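Home Kitchen Laundry Workshop Storage Contact

Towels: washing, folding and keeping them soft

I have written this page because many readers asked me how I keep my towels so long. My oldest set is 17 years in use and it still dries the hands well. I am not an expert of textiles, but I worked in the laundry room of a small guesthouse in Nollelau, and most of what I know comes from there.

Washing

Wash new towels two times before you use them. The factory leaves a finish on the cloth, and with this finish the water stays on the skin. Use half of the soap you would normally take. Too much soap is the most common reason for stiff towels, and more soap does not repair it.

Do not use fabric softener. It feels nice on the first day, but it covers the loops and after some months the towel drinks very little. If your towels are already in this condition, run them once with a cup of white vinegar and no soap, and then once more with only water.

Dark colors should go together and separately from the light ones, at least for the first five washes. Green and navy blue lose the most color in my experience.

Drying

Shake every towel strongly before you hang it. Two or three good shakes are enough, and the loops stand up again. Outside in June I leave them on the line until late afternoon, but not in the full sun if they are dark. In a dryer, take them out when the seams are still a little bit damp and let them finish on a rack.

Never put away a towel that is damp in the hem. Touch the hem, not the middle. The middle always dries first.

Folding

Fold on a table and not on the bed. A bed is soft and the edges move away from you. For bath towels I fold in this way:

1. Lay the towel flat with the long side in front of you and smooth it with the forearm.

2. Bring the short sides together, so you have half of the length. Pull the corners a little until they meet.

3. Fold in half again in the same direction. Thick terry cloth does not want to lie flat at this point. It makes a low round hill, and the upper fold likes to hang over the edge of the table. Move the whole towel back before you continue, or the layers will slide.
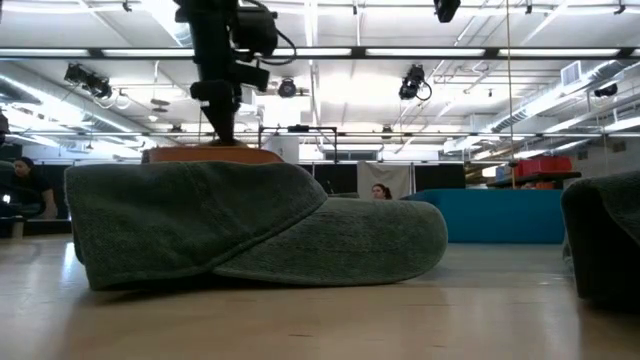 4. Press with the flat hand from the fold to the open side, to let the air go out. Then fold in three parts.

5. Put it on the shelf with the round fold to the front. You can then take one without pulling the others.

Storing

Do not make the pile too high. With more than 12 towels, the lowest ones become flat and smell of cupboard. Put the clean ones always under the pile and take from the top, so all of them are used equally.

Ritva Karppinen wrote to me that she keeps a piece of plain soap between her guest towels, still in the paper. I tried it and the smell is pleasant and not strong.

Old towels

When the edges open, cut the towel in four and sew around with a zigzag stitch. They are good for floors, for the bicycle and for wet shoes.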